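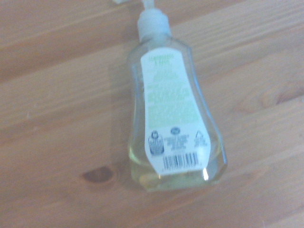
Stomcombe FAQ

What is Stomcombe?
Stomcombe is a mystery serial set in a harbor town of the same name. It has been running on this site since the spring, one chapter at a time. Book One is finished and has 83 chapters. Book Two is in progress.

Where should I start?
Start with Book One, chapter 1. Book Two gives away who sank the Araya in its second paragraph, so please don't begin there if you care about that kind of thing.

How often do new chapters go up?
Once a week during a run, usually by 9 in the evening. There is a break between parts while I write ahead. The next run starts in September.

How long are the chapters?
Most take ten minutes to read. The inquest chapter is much longer. I tried splitting it and the testimony stopped making sense, so it went back together.

Is Stomcombe a real place?
No. The harbor, the ferry line and the island of Jonotano are all made up. The tides are worked out properly, though, and a few readers have checked them against the map.

Is there a map?
Yes, at the bottom of the chapter list. The old version had the lighthouse on the wrong side of the channel. If you saved a copy before chapter 12, get the new one.

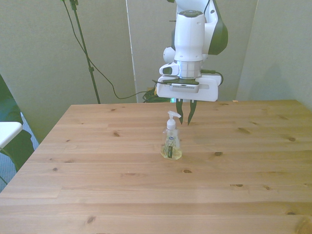 Do I need to read the Rutum stories first?
No. Rutum is an earlier set of nine short stories about the same ferry company, set forty years before. Two of the families turn up in both. You'll catch a few more references if you've read them, but the mystery doesn't depend on it.

Is the serial suitable for younger readers?
I'd say 14 and up. There is a drowning early on and some swearing. Violence mostly happens off the page.

Can I get it as an e-book?
Book One is available as a single file, 258 pages in the standard layout. The text is the same as on the site except for corrected typos – and one clock that used to show two different times in one night.

I found a mistake. Where do I report it?
Leave a comment under the chapter or use the contact form. Please give the chapter number and a few words from the sentence so I can search for it.

Can I write fan fiction?
Yes, as long as you don't sell it and you link back here. I don't read any of it while a book is still being written.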